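The Second Goalie

The bus left Bromanlow at 6 in the morning with the heat stuck on high. Ghazal Dehghan had the seat behind the driver, the one the backup goalie always got. She put her pads bag under her feet and tried to sleep.

They had lost to Korholm the night before, 5-2. It was their third loss on the trip and the league table had them one point out of the last playoff spot. Shoshana Quintanilla, who coached, had said very little in the room afterward. She had read out the bus time and told them to eat.

Somewhere past the state line Shoshana came up the aisle and sat on the step by the door.

"Tahmineh's groin is bad," she said. "She finished last night on it. She's not playing Friday."

"Okay," Ghazal said.

"So you're in."

"Okay."

Shoshana waited a moment to see if there was anything else, then went back to her seat.

Ghazal had played 70 minutes all season. Sixty of those were a game in November that they had won against a tired team, and the other ten were the end of a blowout when Tahmineh Pakzad had been pulled to save her legs. Between the two she had opened the bench door, handed out water bottles and taken shots from anyone who wanted to stay late. She was 24. She had told her father she would give it one more year, and she had told him that last year too.

They stopped for lunch at a place with a long counter. Tahmineh came in last, walking stiffly, and sat down across from her.

"Lomham shoots low," she said. "All of them. They've got a kid on the second line who'll look high and shoot low. Don't fall for it."

"What number?"

"Eighteen. And their boards are fast behind the net. It comes off the left side like a pinball, so don't go wandering."

"I never wander."

"You wander," Tahmineh said, and took one of her fries.

They reached Lomham in the afternoon and practiced for an hour. Danish Warraich, the assistant, stood at the hash marks and fired at her pads until his arms gave out. She let in more than she wanted to. He picked pucks out of the net with his stick and didn't comment, and then he started again from the other side.

"You're deep," he said finally. "Come out a foot."

She came out a foot. It felt like standing in the road.

At the hotel she shared a room with Tahmineh, who lay on the bed with ice on her leg and the television on without the sound. Ghazal called home. Her mother asked if the rink was cold. Her father got on and asked who she was playing, and she told him, and he said, "Playing? You?" He called out the news to the kitchen, and then he had to go, he said, because the rice was on.
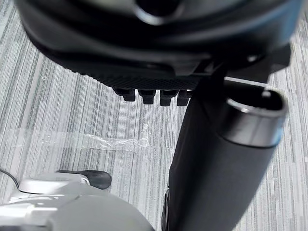
On Friday she was dressed an hour before warmups, which was far too early, and the game sat in her stomach like something she had swallowed whole. Tahmineh had always told her to pick one thing before a start and look at it until her breathing slowed. She picked a piece of black equipment, glossy and rounded on top, with a band of tiny dots along the lower front and four little black tabs in a row beneath it. She went across the tabs and back with her eyes. Then she did it again. By the time Danish knocked on the door her hands were warm and she could feel her feet.

There were 2000 people in the building and most of them had come to see Lomham clinch. The first shot was a dump-in from center that she stopped with her stick. The second was eighteen, coming down the right side with his head up, looking over her shoulder.

She stayed down. The puck hit her left pad and went to the corner.

"Good," somebody yelled from the bench. She thought it was Tahmineh.

Lomham scored in the second period on a tip she never saw, and again early in the third when she went behind the net to play a puck and it came off the left side exactly the way she had been told. She got back in time to watch it cross the line. She didn't look at the bench.

Davoud Alipour tied it with four minutes left, his second of the night, a slap shot through a crowd. It went to overtime and then through overtime, and in the shootout she stopped the first two and the third one missed the net. Davoud went last for them and put it under the crossbar.

They all came over the boards at once and knocked her flat. Her mask came off. Somebody was standing on her glove.

In the room Shoshana read out the bus time. Then she folded the paper and looked over at Ghazal.

"Aoun on Sunday," she said. "Don't go behind the net."

"No," Ghazal said.

Her phone had six missed calls on it, all from the house. She sat there in her pads for a while and then called back. Her father picked up before it rang.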